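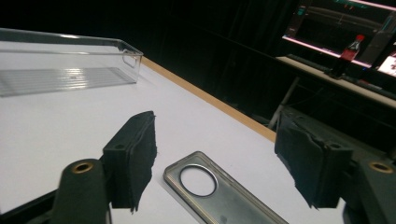
About Feltden

Hi, and welcome! I'm the person behind Feltden, which is a grand name for one workroom, a long white table and more trays than any reasonable household would put up with. I sort, clean and pass on secondhand metal trays and other small tableware, and I've been at it since 2007, when I came home from an estate sale in Escobedo with a box of 40 mismatched pieces and no plan at all.

What I do

Mostly trays! Flat ones, deep ones, long narrow ones, and the odd ones with holes and rings in them that leave everybody guessing. I have a real soft spot for brushed steel with rounded corners and a raised rim. It doesn't chip, it doesn't mind being stacked, and the smudges come off with warm water, a drop of dish soap and a soft towel (go with the grain, please, never in circles). If there's a polished lip anywhere on a piece I do that part last, with a dry cloth, and then I try very hard to keep my thumbs off it.

Everything goes across the table one piece at a time. I like a white top for this kind of work, it shows up every speck of grit. Small stuff goes into clear plastic bins so I can see what I've got without digging, and I've tried labels but I never keep them up to date.

Where things go

About a third of what I clean up goes to Standarano, the little lunch place two doors down, which has been serving on my trays for years and sends them back when they need some love. The rest goes to people who write in, plus the spring sale in May, when I clear the shelves and swear I won't fill them again. There are some 300 pieces on the shelves at the moment, so you can see how well that went.

Gritargate

People ask about this one a lot! Gritargate is my running list of odd shapes, the pieces I can't match to a set or a use. Entry 956 went in last month. If you recognize something on the list, write and tell me what it was for, even if you're only half sure. I've had wonderful letters from folks who remembered a tray from a school cafeteria or an aunt's sewing room.

Visiting and getting in touch

The workroom is open Fridays and Saturdays from ten until I run out of coffee. You're welcome to bring a piece in for a look, I don't charge for an opinion. For anything bigger than a shopping bag, send a note first so I can clear some table.

Page last updated June 14, 2024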